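Tips > Around the House > Doors & Hinges

Quieting down the noisy doors

Our house is old and every door in it has something to say, so I spent most of August going room to room with a rag and a screwdriver. I loved it! Most of these jobs take less time than finding the screwdriver did.

Squeaky hinges

Tap the pin up with a nail and a light hammer, wipe the black gunk off, rub it with petroleum jelly and drop it back in. I used to reach for spray oil, but it ran down the paint and the squeak was back in a month. Do one pin at a time so the door stays hung (ask me how I learned that one).

Loose screws

If a hinge screw just spins, pull it out, dip 2 wooden toothpicks in wood glue, push them in the hole and snap them off flush. Let it dry overnight. For the heavy closet door I went with longer screws from Dorkora, the little hardware store by the bus stop, and it hasn't sagged at all.

Double doors

Start with the leaf that stays put most of the time. Get that one snug and the other one is so much easier to line up! Paneled doors collect dust along every ledge too, so run a dry paintbrush down them before you wipe, or you'll be smearing gray paste into the corners like I did.

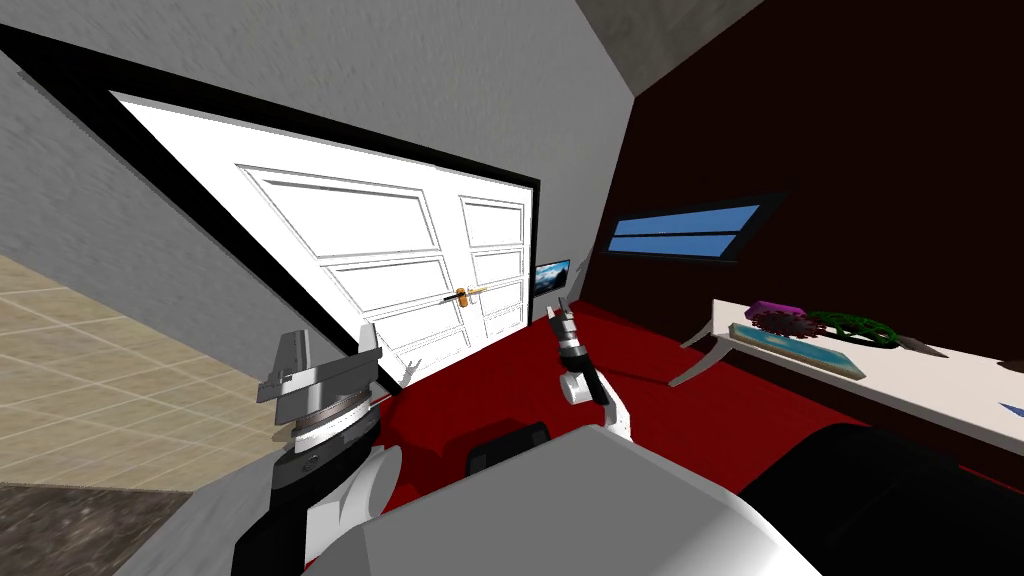

Brass handles

Warm water and a drop of dish soap, then dry right away with an old T-shirt. Go easy on polish if the handle is lacquered, it goes patchy.

Recent tips
Sticky drawers and a candle stub
Getting wax off a tablecloth
Which rags are worth keeping
Drying boots without a heater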